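Trasar Gift Box Listings

A table of product listings for edible gifts sent by mail: cookies, brownies, fudge, small cakes, candied nuts and mixed boxes. It was put together for the Trasar order desk, which needed one consistent list to check orders and gift notes against. The first version was kept in a spreadsheet by Jussara Vasconcelos. This release is a cleaned copy with the columns renamed and the duplicate rows taken out.

Last updated: 2020-06-10
Maintainer: Dirceu Batista
Status: in use, small fixes only

What is in the folder

listings.csv holds the products, one row per item that can be ordered on its own. There are 3000 rows.
notes.csv holds 500 sample gift notes, written by the staff for testing. No customer notes are included.
allergens.csv maps each listing to its allergen codes.
occasions.txt is the list of occasion tags, one per line.
CHANGES.txt is the change log. It starts in February and is patchy before the column rename.

All files are UTF-8 with Unix line endings. Fields that contain commas are quoted. Accented letters in product names are kept as typed by the seller, so the same word can turn up with and without its accent.

Columns in listings.csv

item_id: text, starts with the two-letter seller code. Do not sort on it and expect date order.
seller: one of Bezerra, Fulus or Drarnska.
title: the name as shown to the buyer.
body: the selling text. Line breaks have been replaced by single spaces.
category: one of 9 values, spelled in lower case.
pieces: how many pieces are in the box. Blank for fudge and anything else sold by weight.
weight_g: net weight in grams, without packaging.
box: the packaging code. See the next section.
note_max: the longest gift note the seller will print, in characters, counting spaces.
shelf_days: days from baking to the best-by date, as given by the seller.
occasion: zero or more tags separated by semicolons.
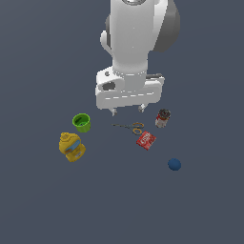
Rendered view, white arm and gripper over a blue-gray surface.

Packaging codes

LB is a letterbox carton. It fits through a standard mail slot and takes one layer only.
GB is a gift box with a lid.
GR is a gift box with a ribbon. The ribbon color is picked at checkout and is not stored in this table.
TN is a tin.
BG is a clear bag with a tag. Only Fulus uses it, and only for nuts.
XX means the seller did not say. Treat it as GB when you estimate postage, but do not write GB back into the file.

Gift notes

Each seller prints notes in a different way. Bezerra prints on a folded card, Fulus on a flat card the size of the lid, and Drarnska on the packing slip unless the buyer pays for a card. The shortest limit in note_max is 80 characters, and those rows are all single cookies in a letterbox carton. If a note is too long the order desk writes back to the buyer. It should not be cut by the import script, which was what happened with the first version and led to several cards that ended before the sender's name.

Line breaks in notes count as one character. Emoji are removed before printing by all three sellers, so the checker in Trasar warns about them at entry.

How the table was built

Sellers sent their own lists. Natanael Barros merged them, matched the columns and asked about anything missing. Thijs Dewulf then went through the body text to remove prices, phone numbers and shipping promises that had gone out of date. Spelling in the titles was left alone, including "choc chip" and "chocolate chip" for what may be the same cookie.

Duplicates were removed when the seller, title and weight all matched. Seasonal versions of the same box were kept as separate rows if the title was different, so there are plenty of near copies around Valentine's Day and Mother's Day.

Known problems

The shelf_days column for Drarnska cakes mixes two things. Older rows count from baking and newer rows count from mailing. Nothing in the row tells you which it is.

Some body texts say "serves two" or "plenty to share" and the pieces column is blank. These were not guessed.

The "thinking of you" and "sympathy" tags overlap. Nivaldo Bastos has asked for them to be merged, but the Fulus catalog lists them separately, so both stay for now.

Allergen codes come straight from the sellers. They are good enough for sorting and testing. Do not show them to a buyer without checking the current label, and do not use a missing code to mean that an ingredient is absent.

Using the files

Read item_id as text. Spreadsheet programs may turn some of the Fulus ids into dates, and saving the file afterward makes that permanent. Keep the original next to any edited copy.

Join allergens.csv on item_id. One listing can have several allergen rows, and a listing with none has either no declared allergens or no answer from the seller.

Corrections

Send corrections to Dirceu with the item_id, the column and the new value. Changes to prices are not needed, as there is no price column. New sellers are added as a full batch with their own two-letter code, and single rows from outside the three current sellers will be sent back.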